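小组课程项目报告:公共休息室的座面为什么总是堆衣服

成员:Yutong Peng、Lajos Jakab、Tamás Major
2023年6月30日

## 一、我们原来想证明什么

开题时我们写得很有把握:只要给宿舍休息室配上收纳用品,座位上的衣物自然会减少。这个假设来自收纳品牌 Skanden 的宣传册,里面的房间都很干净,也都没有人住。我个人从一开始就不太信,但小组投票二比一,方案还是照此执行。

项目经费是1000元,用来买 Vida 牌挂钩、两只布筐和标签纸,剩下的钱打印了问卷。观察期为21天,每天早晚各记录一次。记录表只有三栏:座面上有没有衣物、衣物的状态(叠好、搭着、摊开或揉成一团)、备注。

## 二、观察到的情况

第一周挂钩用得不错,我们差点就此写结论。第二周开始,外套还挂在钩上,T恤、运动衫一类的薄衣服又回到了座面。Tamás 认为是挂钩太高,Lajos 认为是大家懒。两种说法都没有数据支持,问卷里也没有问身高,更没有办法问懒。

我后来更在意座面本身。它又宽又平,浅灰色的织物面料摸上去偏软,后面就是墙,没有扶手隔开。这样一块面,比桌子低,比地面干净,放东西几乎不需要做决定。布筐则需要弯腰,还要先判断这件衣服算不算脏。问卷里有人写:“穿过一次的衣服不知道该放哪。”这句话比后面的统计表有用。 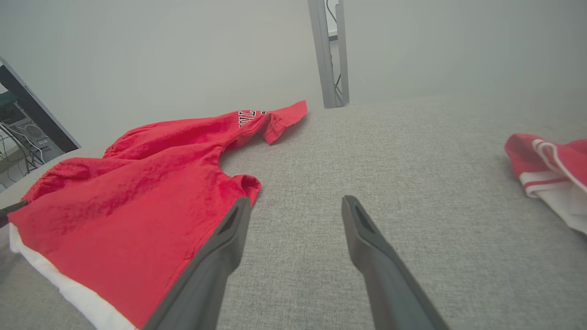 图1 浅灰色座面与未折叠的红色衣物

在我们的记录表里,这类状态归入“揉成一团”。分类时争议不小:衣服皱着,但也摊得很开,Lajos 坚持应当算“摊开”。同一件东西三个人能填出两个答案,表格的可靠性可想而知。中期检查时 Signe Forsberg 老师已经指出这一点,我们当时只改了栏目名称,没有改定义,这是本项目最明显的失误。

## 三、问卷

收回有效问卷8份。样本太小,不做百分比。答卷人大多说自己“偶尔”把衣服留在座位上,可他们又都觉得别人“经常”这样做。自我报告在这个题目上基本不可信,建议后来的小组不要在这里花时间。

另外,Stepan Shevchuk 同学曾建议用 Inditz 的在线表格代替纸质记录,理由是能自动画图。我们试了两天,图很好看,但早晚两次的数据被合并成了一次,只好退回纸质。

## 四、能说的和不能说的

能说的:配了挂钩以后,厚外套占用座面的情况变少了。

不能说的:收纳用品“改善了休息室环境”。观察期接近期末,人本来就少,我们又没有设对照房间。布筐到最后主要装的是雨伞和一副不成对的手套。

如果重做,我会先把衣物状态的定义写清楚,每一类附一张参照照片,由两个人分别填写再比对。挂钩装低一排,布筐撤掉一只,换成座位旁的窄架,专门放穿过一次还要再穿的衣服。观察至少延续到12月,因为冬衣的厚度会让结果很不一样。

Lajos 不同意撤布筐,他的意见附在记录表最后一页。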